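6/10/22
By Doaa Ezzat

Tidying tips from the robot trials, part two

I promised back in February that I'd write up what the table-clearing study taught me about clearing my own tables, and I finally have the numbers to do it! We ran 283 sessions in furnished rooms at Kirkley, and the method was simple enough to copy at home. Every session got the same kind of mess, and the only thing we changed was the order the mess was picked up in.

The order that won was "soft stuff last." We called it the Guthrie order, after the building where we first tried it. Solid things go first (cups, cans, jars, anything that keeps its shape), and then paper and cloth. When the arms went for paper first, they bumped the solid things far more often, and a bump usually meant starting over. Sessions in the Guthrie order finished 22 percent sooner on average, which delighted all of us.

Two views from the living room sessions, crumpled paper on the table in one of them:

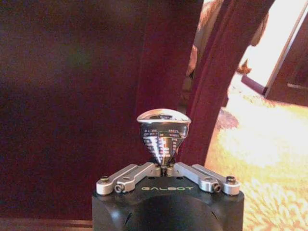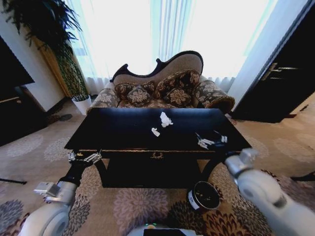

Now for the part you can use tonight.

Put the bin where your hand already goes. We tried three bin positions, and the one close to a front leg of the table beat the one across the room by a mile. I've moved my own kitchen bin since then and I love it.

Crumple your scrap paper before you pick it up. Flat sheets were the worst thing we tested, on every surface, and especially on polished wood, where they slide away from you. A loose wad has something to grab. If you have stiff fingers in the morning, try this one first.

Hold small things from the narrow end if you mean to stand them in a drawer or a cup, and from the wide end if you're just dropping them in the trash. Sounds fussy, saves regrabbing.

Wipe glossy tables after clearing, with a barely damp cloth, then a dry one. Glare gave our software fits, and streaks made it worse. (At home the streaks only bother me.)

One caution on the result. All 2055 pickups in the log came from tables and low shelves. The Staltthorpe group is repeating it with countertops, using the Onda scoring sheet so we can compare, and I'll post the sheet here once they're happy with it.

Last updated by D.E.: bin position tip reworded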